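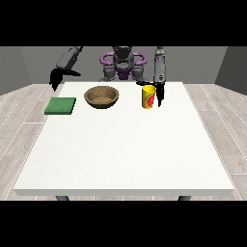
June, bench notes, Flirkia belt (maternity monitoring), started 7:40 am

Carried on from the strap problem. Short version: sensor fine, strap bad, gel worse.

Rig same as before. Water bag under the silicone belly, speaker puck inside playing the fetal heart file, belt on top, Jesex logger on the long cable. Logger clock still wrong after the battery swap, so go by row number and not by time. Bad stretch starts at row 3356.

Run A. Strap on third hole, gel fresh, belly level. Clean trace all the way. Nothing to say.

Run B. Same but belly tipped to the left, like a mom lying on her side. Trace drops, comes back, drops again. When it comes back it's reading double on and off, so the software is counting both heart sounds as separate beats. Old friend. Kimance build was supposed to have fixed this. Checked — the fix is in, but it only kicks in above a signal level we don't reach when tipped. Lowered the threshold to 200 by hand and the doubling stopped. Don't leave it there, it lets strap noise through. Needs a proper look.

Run C. Tipped, strap one hole tighter. Better signal but the edge digs in. Left a mark on the silicone that was still there after coffee. Not putting that on somebody for a whole labor. The midwives said at the last visit the women already pull these things off by the second hour and I belive them.

So the real question is pressure spread. The disk sits proud of the strap and all the load goes on the rim. Options: wider strap, softer backing, or smaller disk. Smaller disk means new mold, no. 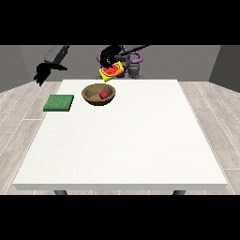

Soft backing is the cheap one to try first. Closed cell foam from the Onyshchenko order is too stiff, tried it folded and flat, same ridge either way. Something with more give between strap and disk, bigger than the disk so the load gets past the rim. Flat and squarish with a texured top would be about the right idea, like the green sponge on the left of the white table, toward the back. Not a kitchen sponge in the final thing obviously, it would soak up gel and can't be wiped down between patients. But for a shape test ok. Cut one down, tape it behind the disk, repeat run C, see if the mark goes.

Gel. Opened tube 2. Thinner than the first tube, runs when tipped. Same label, different lot. Wrote the lot number on the cap. If gel is running off in run B then half of my threshold story may be wrong. Annoying. Repeat B with the first tube before touching any code!!

Other bits

Contraction sensor (the other disk) was on for all three runs, no changes, baseline sat at 575 and drifted up slowly in C only. Probably the strap again.

Alarm tone — got it to trigger on signal loss in B. Too loud for a room where somebody is trying to rest, and it sounds just like the IV pump. Ask the ward which tones they already have before picking another.

Cable clip cracked. Spares in the second drawer, took the last but one, reorder.

To do
repeat B, old gel
repeat C with sponge backing
set threshold BACK
fix logger clock
photo of the strap mark next to a ruler, forgot this time
ask about tones

Stopped 12:15, water bag drained, belly left face up on the rack. Valve weeps a little, towel under it.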